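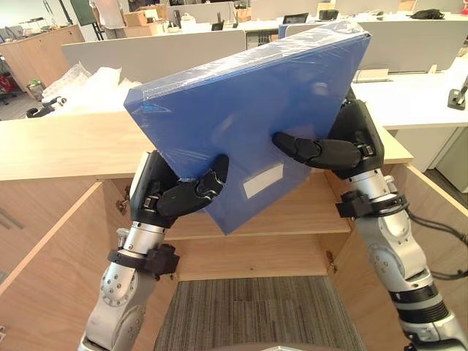

The bib overalls had been in the Zudham catalog for eleven years before anyone noticed that the hammer loop was on the left.

I noticed, because I had been hired to rewrite the descriptions, and rewriting a description means that at some point you have to look at the thing. The old copy for Style 3185 said the overalls had "a conveniently placed hammer loop for the man on the move." I put the sample on over my office clothes and reached for a hammer. My right hand found a pocket with nothing to recommend it. The loop was across town.

"Maybe it's for lefties," said Curtis from returns.

"Is there a right-handed version?"

He checked. There was a short version and a tall version. There was a version called Big Husky, which had been renamed twice after complaints and then named back again after more complaints from men who could no longer find it.

I should say that I had never hammered anything for money. Zudham hired me away from a candle company. For four years I had written about candles that smelled like rain on a barn, and the owner's theory was that anyone who could sell the barn could sell the pants. My first week I wrote that a flannel shirt "lingered." It was sent back with a circle around the word and no comment.

So I was careful with the loop. I wrote three drafts. The first called it a left-side hammer loop and left it there, like a doctor reading a chart. The second said it "kept your dominant hand free," which I was proud of until I pictured a man with his dominant hand free and his hammer behind him on the other side, thinking about that. The third said nothing about the loop at all. It spoke warmly of the zipper.

The owner preferred the third. He was a large, soft-spoken man who wore a suit to the warehouse and called every garment "she."

"She's a good overall," he said. "She doesn't need her business in the street."

We went live in February with 736 pairs in stock and a price drop. The page said: Triple-stitched where it counts. Brass zipper to the knee. Room to bend over and, more to the point, room to come back up. I thought it was the best thing I had written since Harvest Attic.

For a while they just sold. Farmers bought them, and a high school theater department in Vululthorpe bought a dozen for a musical about coal. I got used to the idea that I had gotten away with something. I started wearing the sample on weekends. It did have a good zipper. I bought a hammer to go with it, and taught myself to draw across the body, like a man in a Western with an unusual grudge. I knocked over a lamp. I got better.

Then the first review came in, early one morning, five stars, no title. 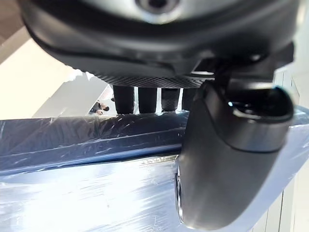
Jui-lin Tsang wrote that these were the only overalls on the market with the loop in the right place, meaning the left place, and wanted to know why on earth we weren't saying so. She hung drywall. She was right-handed. She wore her drill on the right like everybody else and had spent nineteen years with a hammer knocking against it, and now the hammer hung on the other side and the noise had stopped. Her husband had asked if she was feeling all right, coming in so quiet. She had ordered two more pairs in case some genius at our company decided to fix it.

I read it standing up. Then I took it down the hall.

The owner read it with his glasses on his forehead, which I had learned meant he was reading it from memory and had already seen it.

"Why didn't we say so?" he asked me.

"You told me she didn't need her business in the street."

"That was before I knew what her business was."

By lunch I had a fourth draft. Engineered cross-draw hammer loop, it said. Balances your load. Ends drill clatter. The word "engineered" gave me some trouble, so I called the factory to see who had done the engineering. A very patient woman put me on hold twice and came back to say that as far as she could tell, the pattern had been laid on the table upside down the first year, and after that they had just matched it.

I left "engineered" in. I'd come from candles. I had once described a smell as hand-carved.

The new page went up that night, and over 189 people bought the overalls before the second review arrived. It was one star. The customer said that he was left-handed, that for eleven years Zudham had been the only company in America looking out for him, and that he had never told a soul, knowing what would happen if word got around.

Curtis printed it out and taped it over the returns desk. The owner asked me to write the man a letter, something kind, and to find out his size.

He took a Big Husky. I sent two pairs, and said we were sorry about the publicity.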